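**Purkcombe packing room, March update**

Thank you again for bearing with us, and for the kind note you sent to Miyuki after your visit, which went straight up on the board by the kettle. The two arms now take a share of the taping and sorting on the Monday shift, and Selina has written up the start and stop routine in words we can all follow.

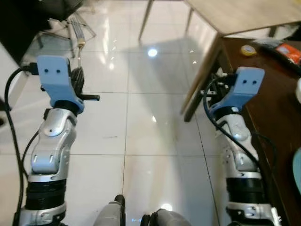

What has changed most is the pace of people's days. Orestis used to tape 600 parcels a shift and went home with sore wrists; he now spends his mornings checking orders and teaching the others how to clear a jam, and he tells me he likes it (mostly!). Three staff have finished the training and nobody's hours have been cut. We'd still like 20 more hours of Selina's time before summer, if the budget will stretch to it.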